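第4章 設備の調達計画と予算編成

本章の目標

本章では、自動化設備を導入する際の調達計画と予算編成の進め方を扱う。第3章までに、作業の分析と自動化対象の選定について学んだ。選定が済んだ段階で担当者の手元にあるのは、作業の一覧と、それぞれに対する期待効果の見積りである。これを購入可能な設備の一覧に置き換え、社内の承認を得られる予算書にまとめるまでの過程が本章の範囲となる。

本章を学び終えた読者は、次のことができるようになる。

・対象作業から設備要件書を作成すること
・本体価格と周辺費用を区別し、費用を漏れなく計上すること
・見積依頼書を作成し、複数の供給者の回答を同じ基準で比較すること
・導入後の維持費用を含めた複数年度の予算を編成すること

なお、投資回収期間の計算方法そのものは第6章で扱う。本章では計算の前提となる費用項目の把握に重点を置く。

4.1 調達はどこから始まるか

設備の調達は、製品カタログの比較から始めるべきではない。最初に行うのは、対象となる作業を文章と数値で書き表すことである。作業対象物の寸法と質量、置かれる向き、許容される接触力、一日当たりの処理数、品種の切替え頻度などが明らかでなければ、供給者は適切な機種を提案することができない。記述が不十分なまま見積りを求めた場合、供給者は安全側に余裕を取った高額な構成を示すか、反対に条件の一部を対象外とした低額な構成を示すことになる。いずれの場合も、後の段階で契約変更の原因となる。

本章では、使用済み電子機器の解体を手がけるプロストロー社(Prostlow)の調達計画を通じて各段階を説明する。同社はウスデール(Ustdale)の事業所において、デスクトップ型コンピューターの内部部品を取り出す工程の自動化を検討した。計画の責任者はハリエット・アンブローズ(Harriet Ambrose)であり、設備の構成案は、システム構築を専門とするウィラリ社(Wilari)およびホン社(Hong)の二社に依頼された。

電子機器の解体は、調達計画の教材として適した性質を備えている。第一に、対象物の形状が製造者や年式によって異なり、要件を一つの数値で表すことが難しい。第二に、筐体の内部には配線のように形の定まらない部品が含まれ、把持具の選定に検討を要する。第三に、対象物を固定する治具の費用が、見積りの初期段階で見落とされやすい。これらの性質は、食品の箱詰めや機械部品の供給など、他の分野の計画にも程度の差はあれ共通して現れる。

4.2 作業区画を単位として費用を考える

ロボットアームの価格は、設備費用全体の一部にすぎない。予算書の作成に慣れていない担当者は、アームの本体価格に若干の予備費を加えて総額とすることがあるが、この方法では必要額を大きく下回ることが多い。費用は、作業台、アーム、把持具、センサー、治具、配線、周辺の収納および通路までを含む作業区画を単位として積算しなければならない。

プロストロー社の計画では、作業区画の構成要素を次の五つの群に分けて整理した。

(1)基盤部。溝付きのアルミニウム製作業台、および台の据付けに要する床面の整備。

(2)動作部。ロボットアーム、制御装置、取付け用の台座。アームの台数は、区画の費用を左右する最大の要因である。

(3)作用部。アームの先端に装着する把持具およびセンサー。把持具には爪の交換部品を含む。

(4)保持部。対象物または取り出した部品を定位置に保つための治具および受け具。

(5)付帯部。電源および通信の配線、ケーブルの保護材、棚、工具類。

図4.1および図4.2 デスクトップ型コンピューターの解体を対象とする作業区画
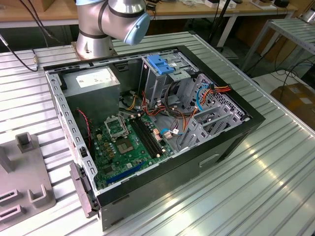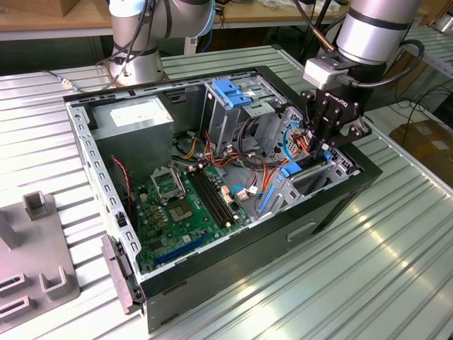 両図とも、側面の板を外した筐体を溝付きの作業台に横置きにした状態を示す。

4.3 構成要素ごとの検討事項

4.3.1 作業台

溝付きの作業台は、アームの台座や治具の位置を後から変更できる点に利点がある。対象物の種類が多い工程では、初年度に決めた配置がそのまま数年間維持されることはまれであり、再配置の費用を抑えられることは予算上も意味を持つ。一方、溝には小さなねじや切りくずが入り込みやすいため、清掃に要する時間を運用費に計上しておく必要がある。台の寸法は、対象物の最大寸法に、アームの台座、治具、および作業者が手を入れるための余地を加えて決定する。

4.3.2 アームの台数

一台のアームで工程を完結させるか、二台を協調させるかは、早い段階で決定すべき事項である。図4.2には、筐体の内部に把持具を下ろしたアームと、筐体の後方から立ち上がるもう一台のアームが見られる。二台の構成では、一方が配線を押さえ、他方が部品を引き抜くといった作業の分担が可能となる。その反面、費用の増加は本体の価格にとどまらない。動作の干渉を避けるための設定作業、制御装置の増設、保守契約の対象台数の増加が加わる。

アンブローズは構成案の依頼に当たり、一台構成と二台構成の双方について見積りを求め、共通する費用と台数に応じて増える費用とを別の欄に記載するよう両社に指定した。この指定により、将来二台目を追加する場合の費用をあらかじめ把握することができた。段階的な導入を予定する組織では、同様の書式を採用することが望ましい。

4.3.3 把持具とセンサー

図4.2のアームの先端には、二本指の把持具が装着されている。二本指の把持具は構造が単純であり、交換部品の入手も比較的容易である。ただし、一種類の把持具ですべての部品を扱えるとは限らない。電源装置のように質量のある部品と、小型の端子や薄いケーブルとでは、必要な把持力も指先の形状も異なる。調達計画の段階では、対象部品を把持の条件によって分類し、どの範囲を一つの把持具で扱い、どの範囲を人手に残すかを明記する。

センサーについては、本体の価格に加えて、取付け部品、配線、調整作業、および処理用の計算機の費用を一括して計上する。これらを別々の購買案件として処理すると、納期がそろわず、据付けの日程に影響が及ぶ。

4.3.4 治具

治具は単価が低いため、予算書において「その他」に含められることが多い。しかし、品種が増えれば治具の種類も増え、設計変更のたびに再製作が必要となる。図4.1および図4.2の左側に置かれている灰色の治具には、U字形の部分が設けられている。この種の治具を調達する際は、完成品の価格だけでなく、図面の所有権と改版時の製作費についても契約書に定めておくべきである。

4.3.5 配線と周辺空間

配線の費用は、長さと本数だけでは決まらない。アームの動きに追従するケーブルは屈曲を繰り返すため、消耗品として扱い、交換の周期を定めておく。また、作業台の周囲には、工具、予備部品、梱包材などの置き場が必要となる。稼働開始後に棚や収納を買い足す例は多いが、当初の予算に含めておけば、追加の承認手続を避けることができる。

4.4 見積依頼書の作成

要件の整理が終わった後、見積依頼書を作成する。依頼書の目的は、複数の供給者から比較可能な回答を得ることにある。プロストロー社の依頼書には、試験に用いる筐体100台の内訳が添付された。内訳には、各筐体の外形寸法、内部部品の固定方法、ならびに配線の状態に関する所見が記載されている。供給者は、この内訳に基づいて対応可能な範囲を回答することを求められた。

依頼書に含めるべき事項を次に示す。

一 対象作業の範囲および対象外とする作業
二 対象物の一覧と代表的な寸法
三 設置場所の条件(床面、電源、通信、搬入経路)
四 費用の記載区分(4.2節の五つの群に対応させること)
五 検収の条件および試験の方法
六 保守の範囲、応答時間、交換部品の供給期間
七 操作者への教育の内容と時間数

このうち、第五の検収条件は特に慎重に定める必要がある。「筐体から部品を取り出せること」という記述では、一度の成功をもって検収の対象となり得る。対象物の種類、試行の回数、人手による介入をどこまで認めるかを数値で定め、試験に用いる筐体の選び方も双方で合意しておかなければならない。

4.5 回答の比較

二社から得られた回答は、項目数において大きく異なっていた。ウィラリ社の見積書は123項目からなり、ケーブルの固定具に至るまで個別に価格が示されていた。ホン社の見積書は据付けと調整を一式として記載し、項目数ははるかに少なかった。項目が細かいことは、必ずしも内容が充実していることを意味しない。他方、一式と記載された部分には、含まれる作業と含まれない作業の境界が不明確であるという問題がある。

アンブローズは両社の見積書を五つの群に組み替え、一式と記載された部分についてはホン社に内訳の提出を求めた。この照会により、治具の再製作費が同社の見積りに含まれていないことが判明した。組替えの作業には相応の時間を要するが、総額のみによる比較では、このような差異を発見することはできない。

比較に当たっては、次の点にも注意を要する。

・見積りの有効期限と、社内の承認に要する期間との関係
・輸送および搬入の費用をいずれの当事者が負担するか
・ソフトウェアの使用許諾が買切りか、年度ごとの更新か
・試験用の対象物を用意する費用の負担者
・据付け期間中の既存工程の停止による影響

4.6 複数年度の予算編成

設備の費用は、取得の年度に限って発生するものではない。保守契約、消耗品、使用許諾の更新、治具の追加、操作者の教育は、いずれも次年度以降に継続する。予算書は少なくとも取得年度とその後の2年度を対象として作成し、各年度の費用を取得費、維持費、変更費に区分する。

取得費には、設備本体のほか、設計、据付け、調整、検収試験の費用を含める。維持費には、保守契約と消耗品の費用を含める。変更費は、対象物の品種の増加や工程の見直しに備えるものであり、予備費とは区別する。予備費が予測できない事態に備えるものであるのに対し、変更費は、発生の時期は未定であるものの、発生すること自体は見込まれる費用である。プロストロー社の予算書では、治具の追加と把持具の爪の変更が変更費に計上された。

人件費の扱いについても述べておく。自動化の導入によって作業者の工数が直ちに減少すると仮定した予算書が見受けられるが、導入初期には調整と監視のための工数がかえって増加する。同社では、調整および監視に要する工数を初年度に397時間と見込み、これを維持費とは別の欄に記載した。この工数を計上しない場合、現場の担当者が既存の業務と並行して調整を引き受けることになり、立上げの遅延を招く。

年度予算の締切りが2月に置かれている組織では、見積りの取得を前年の秋までに終えておくことが望ましい。供給者の回答に対する照会と再提出に、相当の期間を要するためである。

4.7 本章の構成

以下の節では、本節までに概観した各段階を順に詳述する。4.8節では設備要件書の書式を示し、記入の要領を説明する。4.9節では見積書の組替え表を用いた比較の手順を扱う。4.10節では、購入、リース、および成果に応じた支払いの三方式を、会計上の処理と併せて検討する。4.11節では検収試験の計画を取り上げ、試験回数の定め方を述べる。

予習課題

1 自らの所属する組織または身近な事業所から一つの作業を選び、対象物、処理数、品種の切替え頻度を一枚の表にまとめておくこと。

2 選んだ作業について、4.2節の五つの群に従い、必要となる構成要素を書き出しておくこと。価格の記入は不要である。

3 書き出した構成要素のうち、取得後に交換または追加が見込まれるものに印を付け、その理由を簡潔に記しておくこと。記入した表は4.8節の演習で使用する。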